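Three Grippers, One Arm and a Very Long Week

I should say up front that I went into this with a favorite. I'd used a Dondeo gripper two years ago on a different arm and loved it, so when Bronisława Kalinowski offered me a week in her lab to try three of them on the same arm, I figured I already knew how my story would end. I packed accordingly (one notebook, not enough socks).

The plan was simple enough. Same arm, same controller, same table, same set of kitchen things and toy food. Each gripper got 400 tries, and Bronisława's colleague Nikola Ziółkowski wrote every result on paper because he doesn't trust the logging software, which he wrote.

We started with the Pititz, the cheapest of the bunch. It has soft pads and it closes like somebody shaking hands at a funeral. For anything squishy it was great! For plates, forget it. A flat plate on a flat table is a mean thing to ask of any gripper, and the Pititz just pushed them along until Nikola hit stop. It did go on in ten minutes, though, with one cable and four screws, and by the third day I had come to appreciate that a lot more.

Day two was the Dondeo. Oh, I wanted this to go well. It's strong and quick and it feels expensive when you hold it, and it grabbed mug handles like it had been waiting all its life to do so. But the thing is heavy. With it mounted, the arm had to slow down near full reach, and the far side of the table turned into a place we stopped sending it. Bronisława had warned me about this over breakfast. I'd nodded and gone on eating.
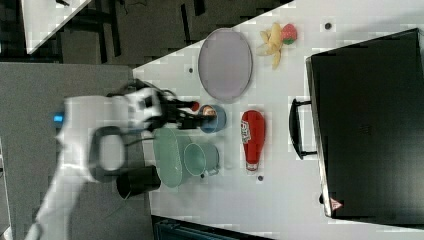

Bowls were where I changed my mind about what matters. You can pinch a bowl by the rim, which works fine if you come in at the right angle and the fingers are thin enough, or you can try to hug the whole thing and knock over whatever is next to it. The Żak, our third gripper, was the only one I'd call a natural at the rim pinch. It's slower to close, and the controller software looks like it came free with a printer in 1998, but it hardly ever needed a second go.

It also took most of a morning to set up. We lost an hour to a cable that kept snagging when the wrist turned, and Nikola went through a whole roll of tape and some words I had to ask Bronisława to translate. She declined.

So which one would I buy? If you're picking up fruit and soft stuff, get the Pititz and spend the rest on a better camera. For a mixed table I'd go with the Żak, grumbling about the menus the whole time. My old favorite I'd put on a bigger arm, and Bronisława says she may try just that in August if the money comes through.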